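Dry-Erase Boards: Care, Cleaning and Replacement FAQ

Hudby Office Supply, Support, Boards and Markers

Applies to all desktop and wall boards sold by Hudby, including the Bimov desktop series and the Muter wall series. For chalkboards and glass boards, see the separate pages.

What are the writing surfaces made of?

Three types are sold. Melamine is a resin-coated paper bonded to a backing board. It is the cheapest and the most porous. Painted steel has a baked lacquer coat and accepts magnets. Porcelain steel has a fused glass layer over steel, also accepts magnets, and is the most resistant to staining and scratching.

How do I tell which surface I have?

Check the product code on the back label. Codes ending in M are melamine, codes ending in P are painted steel, and codes ending in E are porcelain steel. If the label is missing, test with a magnet. A board that does not hold a magnet is melamine. A magnet does not separate painted steel from porcelain steel; contact support with the order number in that case.

Why does ink leave a faint mark after erasing?

The usual term is ghosting. Dry-erase ink contains pigment, a solvent and a release agent. The solvent evaporates and the release agent keeps the pigment from bonding to the surface. When the coating is worn, or the ink has been left on for a long time, some pigment settles into small pits and a dry eraser no longer reaches it.

Ghosting is most common on melamine. Red and green inks tend to be the hardest to remove, followed by blue. Black is normally the easiest.

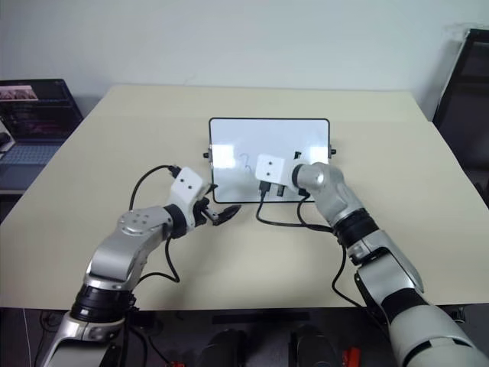
Small framed board set upright, with a faint blue mark on the left half.

How do I remove ghosting?

1. Wipe the board with a dry microfiber cloth.
2. Spray board cleaner onto a second cloth. Do not spray the board directly, as liquid can run under the frame.
3. Wipe in straight, overlapping passes from top to bottom.
4. Wipe again with a cloth dampened with plain water.
5. Dry fully before writing.

If the mark remains, write over it with a fresh black dry-erase marker, wait 10 seconds, and wipe. The new solvent loosens the old pigment. Repeat as needed, then clean as above.

Can I use rubbing alcohol?

On porcelain steel, yes. On painted steel, use it only on spots and rinse with water afterward. On melamine, occasional use is acceptable, but repeated use strips the coating and makes later ghosting worse. Do not use acetone, nail polish remover, scouring powder or melamine foam sponges on any board. Foam sponges are abrasive even though they feel soft.

Someone used a permanent marker. Is the board ruined?

Usually not. Cover the permanent ink with dry-erase ink and wipe while the ink is still wet. For remaining traces, use alcohol within the limits given above.

How often should a board be cleaned?

For daily use, erase at the end of the day and clean with liquid once a week. For boards used a few times a month, clean after each use. Ink left for more than two weeks should be treated as a stain.

Which markers are recommended?

Any marker labeled dry-erase. Wet-erase markers can be used on all three surfaces but need water to remove. Store markers flat. A marker stored tip up dries out at the tip, and one stored tip down may leak or write too dark.

Should a small board be used upright or flat?

Either. Upright use cuts glare from overhead lights in most rooms and keeps the writing readable from a distance. Flat use gives a steadier surface for fine lettering, but more dust settles on the board. Wipe off dust before writing, as it collects in the marker tip.

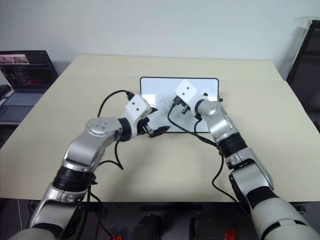

Small whiteboard lying flat on a table.

How do I reduce glare?

Tilt the board back or forward by a few degrees, or move it so that no light fixture is directly behind the reader. Matte boards reflect less but erase less cleanly. They are intended mainly for use with projectors.

What is the expected service life?

It depends on surface and use. In our Mendoza test room, a Muter melamine panel showed visible ghosting after 381 write-and-erase cycles with blue ink. The painted steel panel lasted roughly three times as long under the same conditions. The porcelain steel panel had no visible change when the test ended.

Can a board be resurfaced?

Adhesive dry-erase film can be applied over any flat panel. Clean the panel with alcohol, let it dry, and apply the film from one edge with a squeegee. Film reduces magnet hold. Resurfacing paint is not recommended for boards under 17 inches wide, where the frame makes an even coat difficult.

What does the warranty cover?

Coating defects, warped panels and loose frames. It does not cover ghosting on melamine, scratches, or damage from the cleaners listed above. Orders over $100 include return shipping on accepted claims. Keep the packing slip, which carries the batch code needed for a claim.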